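Blog > Games > Armoured Vehicles

11th February
By Imke Ruppert

Those who follow this blog will know that I have spent much of the winter with Trorkar, the tank combat game, and in particular with its middle tiers. The present entry concerns the Ondmont, a medium tank which many players pass over on the way to heavier machines. I consider this a mistake, and wish to set out my reasons.

The Ondmont becomes available at Tier 3 and costs 400 research points to unlock, provided that the Rastogi light tank has already been completed. Its armour is thin at the sides and only moderate at the front. The turret, however, is well shaped, and a player who keeps the hull behind a bank or low wall will find that a fair number of shots are turned away.
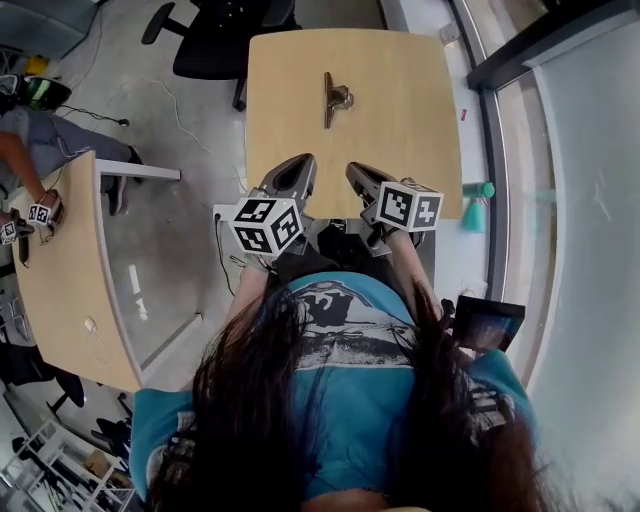
Handling and gun

The gun is the principal attraction. It reloads quickly and remains steady when the vehicle comes to a halt, which allows a second shot before most opponents have answered the first. Penetration falls away at long range — players who prefer to fight across open fields should look elsewhere. I would advise carrying no more than 30 rounds. The ammunition racks in the hull are filled last, and leaving them empty greatly reduces the risk of a sudden explosion.

In reverse the Ondmont is slow. This is its most serious fault, and the update released last April did nothing to correct it. A driver who advances too far into a street will seldom be able to withdraw in time. My fellow player Lutz Böttcher maintains that the improved gearbox should be purchased before any other part, and after 16 battles with the standard one I am inclined to agree with him.

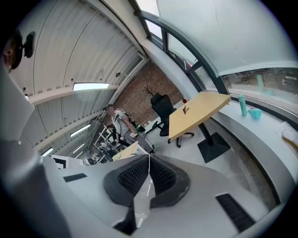
Ceiling lights and grey casing, seen from close by.

Choice of map

The vehicle performs best on Pisotier, where the eastern road offers several low walls at a suitable height for the turret. The western side is more open and should be left to faster tanks. On maps with steep ground the limited gun depression becomes troublesome, and it is often wiser to wait below the crest for the enemy to come over.

Crew training should begin with the loader, followed by the commander. I have not yet tested the later version of the Ondmont with the longer barrel, as it requires a good deal more research than I have so far completed. A separate entry will deal with the Rastogi and its place in the same line.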